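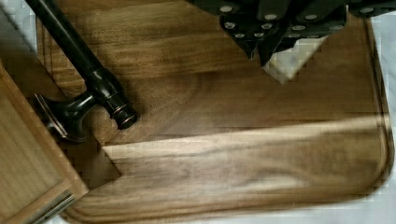

3. Materials and Methods

3.1 Participating workshops

The study followed seven home workshops in two towns, Sosach and Vonden. All were garages or sheds attached to private homes, and none was heated through the night. The owners had each built at least one piece of furniture before, but none had worked wood for a living. We asked them to go on working as they normally would, with their own tools, and to let us measure their stock and their finished panels at set points.

Workshops in Sosach were on the coast side of the ridge and had higher humidity in every month of the study. Those in Vonden were drier and saw larger swings between day and night. We did not try to even out these conditions. The question was how flat a glued panel stays in the kind of space where most hobby work is done, and a controlled room would have told us little about that.

3.2 Stock

Each workshop received construction-grade softwood from the same delivery, bought from the Mahmoud yard in Vonden. Boards were taken from the pile in the order they came. We rejected only those with splits running in from the end or knots that had already fallen out. Twisted and cupped boards were kept, as these are hard to avoid when buying from an ordinary yard and most participants said they used them anyway.

The boards were stacked on stickers inside each workshop, clear of the outer wall, and left for 8 weeks before any cutting. One participant moved the stack halfway through this period to make room for a car. It was restacked on the same day and we have kept its results in the main table, with a note.

Moisture content was read with a Muso pin meter at three places along each board: near both ends and at the middle. The pins were driven into the face, parallel to the grain. Readings close to the ends were consistently lower than those at the middle, so the middle reading is the one used in the analysis. The meter was checked against its test block at the start of each visit.

Participants also had hardwood projects under way during the study. Some of these were measured on the same visits as a side comparison, among them a walnut cutting board with a juice groove just inside its rim (Figure 2). Hardwood pieces differed too much in size, age and finish to be treated as a group. They are left out of the statistics in Section 4 and are mentioned only where they help explain a reading.

3.3 Panel construction

Every workshop made two kinds of panel. In the first, boards were edge-jointed and glued with the growth rings facing the same way throughout. In the second, the rings alternated from one board to the next. Both layouts are commonly recommended in hobby books, and participants held firm views on which was better. To limit the effect of these views, the layout for each panel was drawn from an envelope after the edges had been prepared.

Edges were prepared with whatever the owner normally used. Four workshops had a powered jointer, two used a hand plane, and the remaining one used a table saw and a straight sled. Joints were accepted when no light showed through with the two boards held together on edge. We supplied the same yellow wood glue to all participants and asked them to leave the clamps on overnight.

Panels were cut to a finished width of 300 mm after gluing. They were then planed or sanded on both faces, again by the owner's usual method, and left without any finish. They were stored upright with air on both sides. Leaving a panel flat on a bench lets one face dry faster than the other, and in the pilot work this caused more cupping than the ring layout did.

3.4 Measuring cup and twist

Cup was measured with a steel straightedge laid across the panel and feeler gauges slid into the gap at the widest point. Three positions were marked on each panel in pencil and the same marks were used on every visit. Twist was measured by resting the panel on a flat granite plate, pressing down three corners, and gauging the gap under the fourth.

All measurements were taken by the same person. A second person repeated them on a sample of panels without seeing the first set of figures. The two sets agreed closely for cup. Agreement on twist was weaker, mainly on thin panels, which bend under light finger pressure – a problem we reduced but did not remove by using a small weight in place of the hand.

Visits began in November and were made on a Saturday wherever possible, as most owners were at home then. Temperature and relative humidity were logged inside each workshop between visits. One logger in Sosach lost power and left a gap in the record, which we did not fill in with estimates.

3.5 Shop records

Owners kept a short written log of anything likely to affect the panels, such as running a heater, leaving the main door open or moving the storage rack. The logs varied a good deal in detail. Two were close to daily diaries and one held only a few lines. We used them to check unusual readings and did not code them for analysis.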